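# About Purnideck

Purnideck looks after robot cells for people who would like to spend their time using them. We set cells up, keep them in adjustment and repair them when something wears out or gets bumped. We have a workshop in Grotham with six people on staff, and most of our customers are labs, training centers and small companies with one or two machines.

Annapurna Amin and Hubert Berchtold started the company after working together in the service department at Bjarnason. Annapurna had run the electrical bench there and Hubert did the field calls. They took on hand and wrist repairs first and moved into full cell setup when customers kept asking for it. Hubert still does most of the mechanical work on hands. Annapurna now runs the schedule and signs off every cell before it goes back into use.

## The sorting cell

The machine we get asked about most is the tabletop sorting cell. We keep one running at Grotham all year and use it to check our own procedures before we take them to a customer. It has a table, two baskets, a few everyday items and a robot with jointed hands. The task is to put each item into the basket where it belongs.

Setup starts with the table. We level it, lock its position relative to the robot base and check that the arms can reach both baskets without running into a joint limit. Then the cameras are calibrated, the hands are zeroed with the fingers fully open, and each finger is closed and opened 15 times while we watch the motor current. A finger that draws more than its neighbors comes off and goes to the bench. Only after that do we put items on the table.
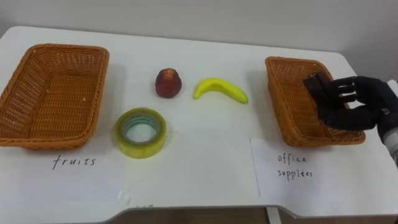 Regular care of the cell is the job of Engelbert Egger, who came to us from Jistow as a maintenance technician. He wipes down the hands, checks the wrist bolts against the torque sheet and looks for cable rub at the forearm. He also runs a short set of sorting trials and writes down any grip that slips. The items are ordinary things, a banana and a roll of packing tape among them, and the baskets are told apart by handwritten sheets reading "fruits" and "office supplies." Engelbert likes the tape roll for checking finger alignment. Small dark items held over the right-hand basket are useful for looking at the release, which is the first thing to go off when a fingertip pad starts to harden.

Finger tendons are replaced at 1,200 hours on our own cell. Customers can follow that interval or set their own, depending on how heavy their items are. When a hand comes in for repair we photograph it, strip it, clean it and replace the pads as a set. Old parts go back to the customer in a bag unless they tell us to throw them out.

## Working with us

Ambros Hofstetter handles new inquiries and site visits. He will ask for the table height, the floor type and a list of what you plan to have the robot pick up. A standard setup visit takes two days. Repairs to a single hand are normally returned within 7 working days, longer if we have to wait for a motor.

Fabian Kuster teaches the maintenance course, which is held at the workshop every October. It covers zeroing, pad changes, cable routing and how to keep a service log. Groups are small and everyone takes a hand apart and puts it back together. Please bring safety glasses if you have your own.

The workshop is closed on Sunday. Deliveries come to the side door, and hands should be shipped with the fingers open and the wrist supported. We can send a packing crate if you no longer have the original.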